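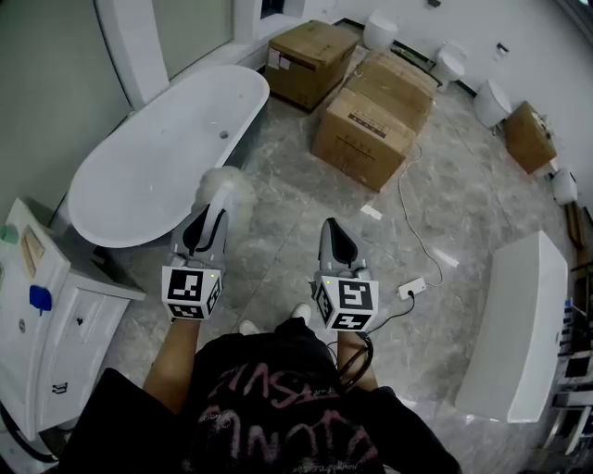
*Start of an episode, seen from the head camera: both handheld grippers with their marker cubes, tub on the left.*

# stestholm-align

Tools for turning handheld gripper recordings into time-aligned, pose-labeled episodes. Input is one head camera stream plus the logs from the left and right grippers. Output is a folder per episode that the Amport trainer reads directly.

The package covers clock alignment, marker cube tracking, pose smoothing and export. It does not train anything and it does not drive an arm. For playback on hardware, see the `tovham-replay` repo.

## Status

Used daily for the bathroom fixtures set. The export format is stable. The smoothing code is still changing, so pin a commit if you need the same numbers twice.

## Install

Python 3.10 or newer. Linux only for now. The macOS build compiles but the video decoder drops frames at the end of long files and I haven't tracked it down.

```
git clone <your mirror>/stestholm-align
cd stestholm-align
pip install -e .
```

If you want the viewer too:

```
pip install -e ".[view]"
```

## Quick start

Put a raw session in a folder laid out like this:

```
session/
 head.mp4
 head_times.csv
 left.log
 right.log
 rig.yaml
```

Then run:

```
salign check session/
salign track session/
salign export session/ --out episodes/
```

`check` only reads files. It reports missing timestamps, logs that don't overlap, and cubes in `rig.yaml` that have no face layout. Run it before you leave the site. A swapped left and right log passes every other step without complaint and gives you a full set of mirrored episodes, so `check` compares the cube IDs in the video with the ones in each log header and stops if they disagree.

## How tracking works

Each gripper carries a cube with square fiducial patterns on its faces. For every video frame the tracker:

1. Finds candidate squares and decodes their IDs.
2. Groups the IDs by cube, using the layout in `rig.yaml`.
3. Solves for the cube pose from all visible corners together.
4. Applies the fixed cube-to-fingertip offset for that gripper.

A single visible face is enough for a pose, but the single-face solution can flip. The tracker keeps both answers and picks the one closest to the previous pose. When there is no previous pose it waits for a second face, and frames before that are marked `unresolved`.

Poses come out in the head camera frame. If the session has a head trajectory, pass it with `--head-traj` and you also get poses in a room frame. Without one, head motion stays mixed in with hand motion. That's fine for short reaches and bad for anything that involves walking.

## Bright rooms and white things

Fixture rooms are hard on the detector. White cubes in front of white porcelain leave very little outer contrast, and glossy tub walls reflect the patterns. Marbled tile also produces a steady stream of false squares.

What helps, in the order I would try it:

- Set `detector.min_side_px` to 14. The default of 8 was picked for plain backgrounds.
- Turn on `detector.reject_unlisted`. IDs that aren't in `rig.yaml` get thrown out before grouping.
- Lower the head camera exposure. The patterns survive a dark image much better than a washed-out one.
- If a reflected cube still gets through, set `tracker.max_reach_m`. The mirrored pose usually lands farther away than an arm can go.

Don't raise the contrast in preprocessing. It makes detection look better in the viewer and makes corner positions worse.

## Clock alignment

The gripper logs and the camera run on separate clocks. `salign track` estimates one offset per gripper by matching cube speed in the video with the motion sensor in the gripper. It needs a few quick moves to lock on, so shake each gripper once at the start of a recording.

The search window is 4,000 ms either way. Sessions outside that window fail with `E_OFFSET_RANGE`, and you can set a rough offset by hand in `rig.yaml`:

```
clock:
 left_offset_ms: 0
 right_offset_ms: 0
```

Drift inside a session is modeled as a straight line. Long recordings would need something better. Keep them short, or split them with `salign split`.

## Episode format

| File | Contents |
|---|---|
| `frames/` | JPEGs from the head camera |
| `poses.parquet` | Fingertip pose per hand per frame, plus state |
| `grip.parquet` | Finger opening per hand, resampled to frame times |
| `meta.json` | Task text, rig version, tool version, offsets |

The state column is one of `tracked`, `interpolated`, `unresolved` or `lost`. Gaps of up to 80 ms are interpolated. Anything longer is `lost`, and the pose is written as NaN. The Amport loader masks those rows. Other loaders may not, so look before you train.

## Current data

The fixtures set has 2,000 episodes exported with this tool. They were recorded in cluttered storage and showroom spaces, with tubs, toilets, cabinets and boxes around the work area. Task text was typed by the operator at the start of each take and has not been cleaned up. Expect typos and a few takes that say only "same again".

Faces and labels are not blurred by this package. Do that step before sharing frames outside the group.

## Chrysikopoulos smoother

`--smoother chrysikopoulos` turns on the newer pose smoother, named after the branch it came from. It handles fast wrist turns better than the default. It uses about 3 times the memory, and it will sometimes round off a hard stop, such as a fingertip touching a rim. The default stays `spline` until that is fixed.

## Known problems

- `salign view` shows the right gripper offset one frame late. Display only, the exported data is correct.
- A cube with a dirty or scuffed face may decode as a valid but wrong ID. `reject_unlisted` catches most of these.
- Variable frame rate video is accepted only if `head_times.csv` is complete.
- `salign split` copies video when it could link it. Watch your disk.

## Changes

**June:** added `reject_unlisted`, left/right check on log headers, and the `lost` state. Episodes exported before this use `interpolated` for every gap and should be exported again from raw.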